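Small stuff, tins and toy clutter. Notes from the Corkport flat, added to as I remember things. April lot at the bottom.

**Biscuit tins and tubs**

Don't bin them. Any decent sized biscuit box with straight sides is a toy box already. Wash in warm water with a drop of washing up liquid, dry it upside down on the rack overnight, lid off. If it still smells of biscuit, spoon of bicarb in the bottom and leave it a day. Coconut ones hang on to the smell longest. Two goes of bicarb for those.

Take the lid away altogether if it's for under fives. They put it on, can't get it off, shout.

Plastic over metal for toys. Metal ones get a dent in the rim and then the rim is sharp.

**Sorting on the table**

Do it at the table. Floor sorting is murder on the knees and bits go under the sofa. Put a cloth down first, something with a bit of grip, old tablecloth is fine. Tip out, sort, then gather the corners and shake the crumbs and fluff straight outside.

A cloth with a grid or check is handy too, you can give each kind of thing a patch. Zinash does hers by room, I do mine by who chews it.

Order I go in:

- anything that goes in mouths, straight to the sink
- toy food and pans
- animals
- blocks
- balls and rattly things
- things that aren't toys at all (there's always a few, keys, hair grips, once my good tweezers)

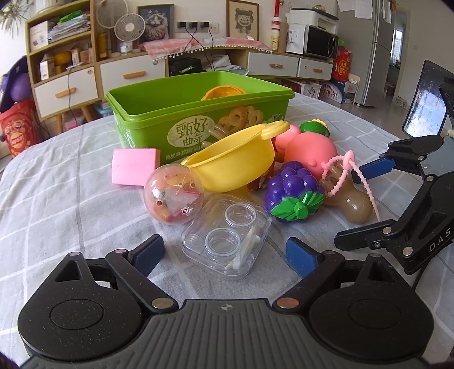 Not-toys get their own saucer and the saucer gets emptied before tea. If it isn't emptied it becomes a permanent saucer. I have had a permanent saucer since the old place in Kemgate, so do as I say etc.

**Washing the plastic ones**

Teethers: check what it says on the packet, most are ok with hot soapy water and a rinse. Take any cord or ribbon off first and wash that seperately, it dries much slower. Look at the cord while you've got it in your hand. Frayed = bin. Loose bead = bin, no arguing.

Toy pans and plates can go in the top rack of the dishwasher in a net bag if they're one solid piece. Not anything with a sticker. Not anything hollow with a hole in it, it fills up and then dribbles down your sleeve for a week.

Hollow clear balls with bits inside, wipe only. Hold up to the window and look for a crack along the join. A cracked one goes out, the bits are just the size you don't want.

Toy fruit with leaves: old toothbrush round the leaves. That's where the jam lives.

**Contact lens stuff**

Keep it off the toy table, keep it up high. Selamawit has a shelf for hers by the bathroom mirror, 50 cm above where Natnael can reach, and moves it up every time he grows. Lens cases: tip out old solution, rinse with fresh solution (NOT tap water), leave open face down on clean tissue. New case every few months. If yours has little tweezers with it they need cleaning as well, everyone forgets them.

**Papers on top of drawers**

Flat pile of papers on a drawer unit will grow until you can't see the wall. Stand them up in folders. One colour for school, one for bills, one for everything else. I used to have 8 colours and couldn't remember any of them.

Small empty boxes, give yourself one shelf. When the shelf is full, stop keeping boxes.

**Chargers**

- put a bit of masking tape on each plug with whose it is
- loop the cable once round a hook, don't let it hang down where a toddler can pull it
- unplug what isn't charging
- dead ones go to the tip with the small electricals, Ruppert Road takes them

**Fans (April)**

Get them out before it's hot. Unplug, front grille off, wipe blades with a damp cloth, dry properly, grille back on. A desk fan that sits on a shelf all winter has a fur coat. Maricica puts an old pillowcase over hers in autumn and it comes out clean, doing that this year.

Don't leave two fans up on top of the same unit with papers underneath. Ask Kiros about his tax letters.

**Bits I keep forgetting**

Pencil marks on toy plastic come off with a plain rubber. Felt tip, try hand gel on a cotton bud, test somewhere hidden frist.

Rotate toys. Half in the box, half in the cupboard, swap every 4 weeks. Works better than buying more.

Sticky label residue on tubs: cooking oil, wait ten minutes, wipe, then wash the oil off.

Stain remover on cotton tablecloths, I use the Brollora one, but soap and cold water does for most things if you get there quick.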